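Search this site
Enter keywords Go

Print this page | E-mail this page

Home-Built Robots, evening course
Handout 4: Hands, sleeves and the first bedroom runs
Instructor: Rocío Echevarría
19/01/2023

Read this before you come in, and bring your hex keys. Last time we got the arms moving on the bench at the Grerport workshop, which was a thrill (I still grin when a shoulder joint does what I typed!). Now we move on to my favorite part of the whole build, the hand.

1. What a finger needs

A finger is a short chain. Force starts at the motor, goes through a joint, and ends up in whatever the tip is touching. Every bit of play along the way shows up at the tip, so a joint that feels only a little sloppy between your thumb and forefinger will feel awful once it is pulling on cloth. Rock each joint side to side before you power anything. If it clicks, take the pivot out, clean it and refit it.

Tips matter more than people expect. Bare metal slides right off cotton. A rounded, rubbery tip gives you grip without digging in, and it forgives you when your height estimate is off.

Then there's the sleeve. Fabric over the hand keeps lint out of the moving parts and keeps loose bedding from finding a screw head to hang on. Cut it generously. The fingers have to come clear of the hem with room to curl, and a tight sleeve tugs at them every time the wrist turns.

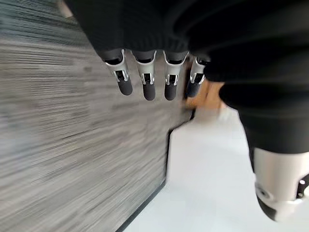

For wiring, leave a service loop at every joint that turns. Move the arm by hand through its full travel with the power off and watch the cable the whole way. I cut mine to 295 mm for the elbow on the Javier build and had to redo it at a longer length, so measure with the joint fully bent, please, and then add some!

2. Setting limits

Start the current limit low. In the Serkent control sheet the grip value is on line 26. Put in 167 and try a folded towel first. If the towel slips, go up in small steps and stop at 200. Past that you are only heating the motor. Write the value you end up with on masking tape and stick it to the controller box, where you'll find it in March when you have forgotten all of this.

Speed is separate from grip. Keep it slow for the first runs, slower than feels reasonable. Slow runs are wonderful for learning because you can see a mistake coming.

3. Working in a real room

A bench is flat and well lit and nothing on it sags. A bedroom is a much better teacher. White bedding on a white bed has very little contrast, so edges are hard to pick out, and a fold can look like a hem. Furniture near the bed takes up elbow room, too. Check how far each arm swings before you choose where the base goes, and approach from the side where you have the most open floor.

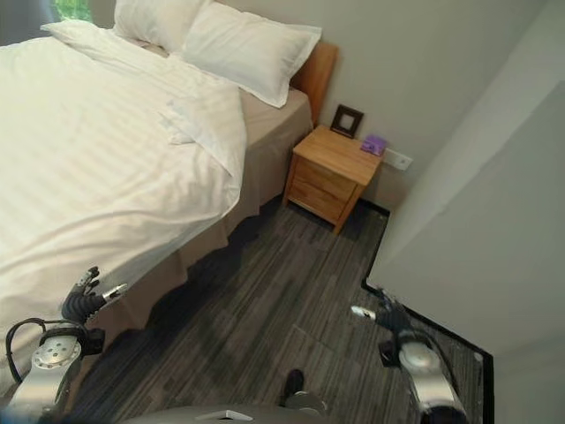 Order of work for a first bedding run:

Park the base and let it settle.
Raise both arms above mattress height, then bring them in.
Close on a loose fold, well away from the hem.
Lift a little, pause, look.
Lower, open, back out the way you came.

Keep one person on the stop switch for the whole run. Swap often so everybody gets a turn driving.

Watch changes of flooring as well. Going from carpet onto a smooth floor alters how the wheels grip, and the base can end up slightly turned. Re-zero the heading after any crossing. The Vesmont base plans have a good page on this, and I've left a copy in the blue binder by the drill press.

4. For next time

Finish one finger completely, tip included, and sew or tape up a sleeve for it. Try it on three different fabrics from home and note which one gave you trouble. Bring the worst one along, I want to see it!

Print this page | E-mail this page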